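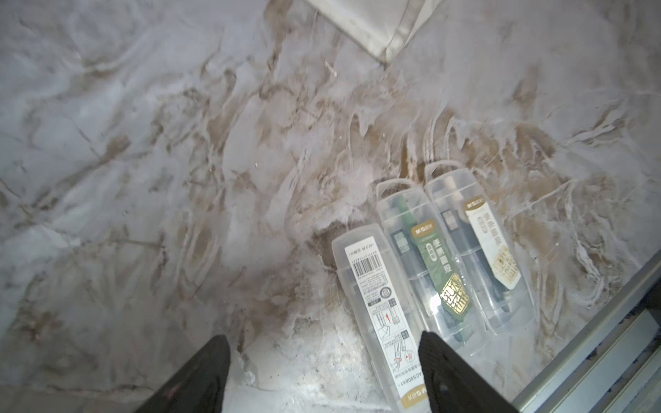 Koen Van Beek asks whether the cases should be filed by the code on the card or by what is inside them, and whether anyone will be able to find either in January.

**4 November 2021, stock of drawing instruments, Nokport workshop**

The question was put at the start of the session and it governs most of what follows. The present arrangement files everything by supplier. That was adequate when the workshop bought from one source, and it has ceased to be adequate now that the drawers hold goods from Khokhar, goods from Lavon, and a quantity of older material with no paperwork at all.

It was agreed to file by contents first and by code second. The code is to be written in the ledger and left off the drawer front.

**Clear cases with insert cards**

The M&G cases are long, transparent and slightly frosted, with a rounded, lidded end. The printed card shows through the plastic, so the case need not be opened to be identified. The card is in Chinese, with line drawings of a drawing tool being put together. A barcode is printed toward the upper part. The model code runs sideways near the lower end and was read as ACS90841. The print is small. This reading is to be checked by a second person before it is entered in ink.

Remarks for the ledger:

- Enter the brand as printed, M&G, with no spaces.
- Enter the model code in the narrow column and the barcode digits in the wide one. Last year these were reversed for two whole pages and the correction is still visible in red.
- Leave the card in its case. It is the only assembly guide we hold for this item, and the drawings can be followed without reading the text.
- A short English translation would be useful. Koen has offered to ask the language office. No date given.

The ledger shows 22 cases due under this heading. The physical count has not been completed and no figure is entered today. The earlier count, made during the summer closure, treated empty cases as full ones, and I would prefer to open each lid once and settle the matter.

**Orientation in the drawer**

Two layouts were discussed. The first places all cases with the rounded ends to the back, so that the maker's band on the card faces the user. The second alternates them head to tail, and would probably save some width. I recommend the first. Alternating rows look orderly on the day they are laid out and are disturbed by the first person who takes something, and the saving in width is slight with a case that is close to rectangular.

Koen dissents and wishes this recorded. In his view, the drawer is opened from above and users read whatever lies uppermost, whichever way it points. He may be right as to the upper drawers. The lower ones are read at an angle, by someone bending down, and there the band is what catches the eye.

We shall run the first layout until January and then look at the drawer as users have left it.

**Dividers**

The Drument dividers are 2 mm too tall for the shallow drawers and the drawer will not close over them. They fit the deep drawers with space to spare. The options are to trim them or to move the cases down one level. Trimming was tried on a single divider with the bench knife; the edge came out rough and would scratch clear plastic in time. The rest are left whole. Cases to the deep drawer, erasers and lead refills to the shallow one, where no dividers are needed and a tray will do.

*Added later the same session:* the tray from the old Lavon order fits the shallow drawer exactly. It has a lip at the front that holds the refills in place when the drawer is pulled quickly. Adopted.

**Labels**

The label stock stands at 300 and is more than sufficient. Wording to be kept to the name of the tool and the size where there is one. No supplier names, no jokes, no initials. The existing labels include "Misc. round things (K.)", which has been on the third drawer for so long that the adhesive has marked the front. It was removed with warm water and a plastic scraper. A faint outline remains.

Labels are not to be applied to the clear cases themselves. The card already carries everything required, and a label over the barcode makes it useless. If a case must be marked as workshop property, use a small dot on the plain side near the lower end, clear of the lid.

**Loans**

The present loan sheet asks for a signature and a date out. It does not ask for a date back, and for that reason it tells us very little. A revised sheet has been drafted with a return column and a column headed "complete?", to be filled in by whoever receives the item. Instruments that come apart are the ones that come back in part. The drawings on the insert card may serve as the check: each piece shown in the sequence should be present in the case when it is handed in.

Loan period to be set at 15 working days. Koen considers this generous. The second-year group has asked for longer on account of the drafting assignment — their tutor has been told that renewals will be granted at the desk and that a message is enough.

**Outstanding**

1. Second reading of the model code, by daylight if possible.
2. Physical count of the clear cases, lids opened, empties noted separately.
3. Letter to Khokhar concerning the packing slip, which lists the instruments under a heading that matches nothing on the cards.
4. Decision on the surplus Drument dividers. The print room may take them.
5. Revised loan sheet to be copied and placed in the folder by the door. The old sheets should be kept for one year.
6. Damp cloth and dry cloth for the insides of the drawers before anything goes back in. The graphite dust in the second drawer is considerable and will show at once on transparent plastic.

Item 3 is mine. Koen has taken items 1 and 5. The count in item 2 should be done by both of us together, one reading and one writing.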